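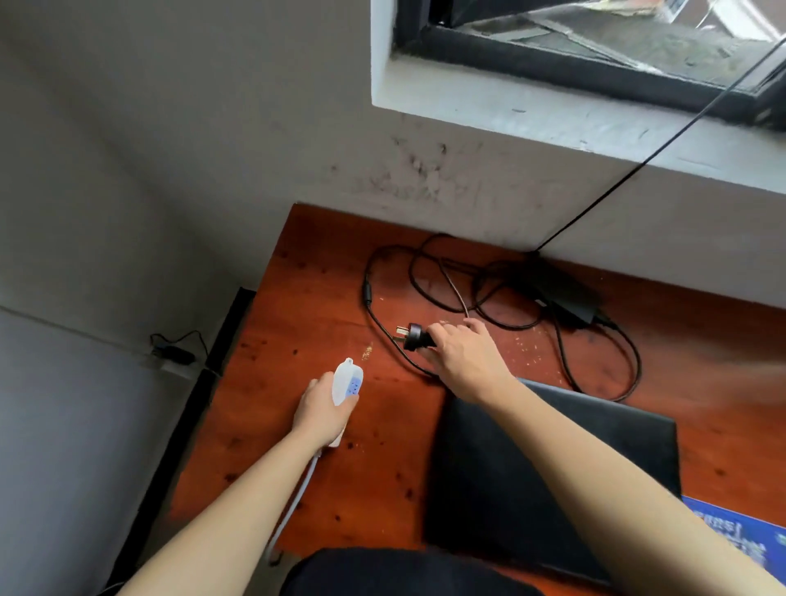
Caught Uchenna Nwachukwu on the phone at lunch, between a supplier call and a school pickup. She does the equipment planning for Balogun, the household robotics outfit, and has spent most of August on the one spreadsheet. I typed as fast as I could. Tidied since, a bit.

First question, what does a budget for teaching a robot household jobs look like. She laughed. "Everyone wants to hear about the arm. The arm is one line. Mounts, batteries, storage, spare cables, freight from Indelitz. That's the other two pages."

The plan as it stands: record people doing ordinary jobs in ordinary rooms, hands in view, then train on that before anyone signs for hardware. Plugging in and unplugging. Picking up a laptop, putting it down again. Dull stuff. "Dull is what we're paying for," she said. "If a robot can't sort out a power cord I'm not buying four of them."

So it's four arms in the full version. Two in the version she thinks will get through. The recording side is already costed at 200 hours, and she'd sooner cut an arm than cut hours.

I asked why not build a practice room, nice and clean, everything labelled. She's priced one. Came back at over 70 per cent of the whole first year's spend, mostly fit-out and rent. "And then you've got a robot that's brilliant in that room." Real rooms have furniture jammed up against walls, cables on the floor, a door you've got to be able to open. Storage too, wich is the bit she says gets left off every quote she's seen.

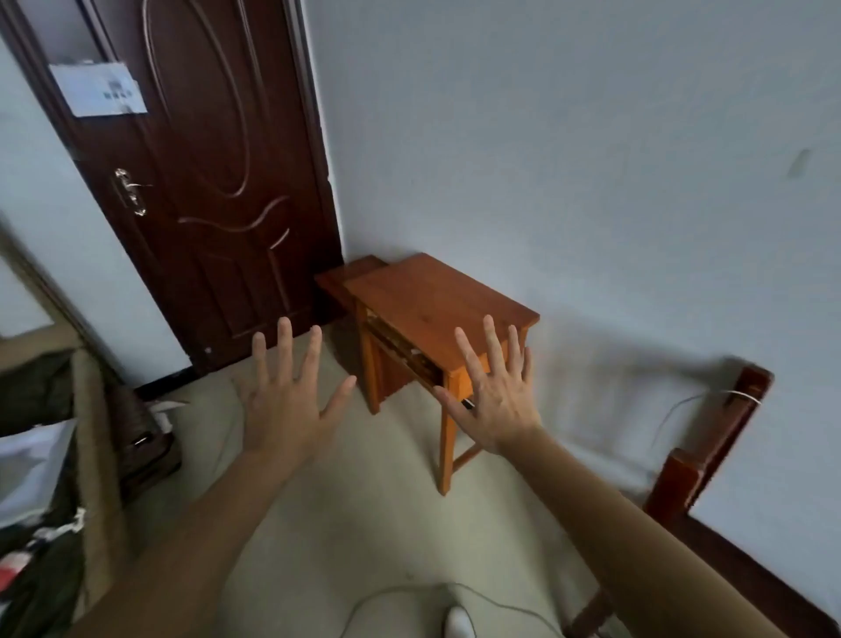
Back to the money. Lease or buy? Lease for the first year, she reckons, if Zimeck will hold the service rate. Grippers bought outright because they wear, and she doesn't want an argument over what counts as damage. Batteries, double whatever the supplier suggests. Shipping crates, keep them. She was quite firm on the crates.

Floor space gets measured before the order goes in. Doorways as well. The Gremutham site got ruled out on a doorway, she said, a few centimetres in it, and that was after a deposit. She did not want to say how much of a deposit.

What about power? Long pause. "Count your outlets. Then count what's already in them." Every workstation in her plan gets its own board and its own labelled adapter, colour tape on both ends. Cheap line, she won't let anyone touch it.

And laptops? One per station, plus a spare already set up and charged. She'd had a go at sharing them between stations on paper and the schedule fell over by ten in the morning.

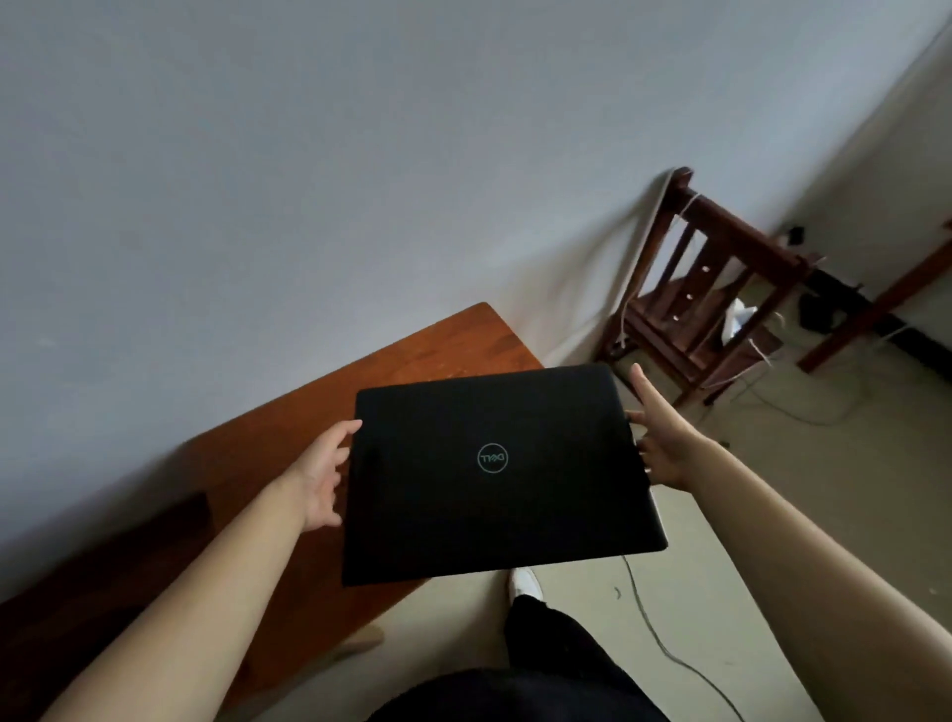 Ngozi Okoro reckons the spares are where the plan is still too thin, and would put a second one in before paying for a longer warranty on anything, the arms included. Uchenna had heard that one already. "Probaly right," she said. "Find me the line to take it from."

Quotes are due back Saturday. If Zimeck moves on the service rate she'll ask for the four. If not it's two, and a fresh spreadsheet. Then her other phone went and that was me done.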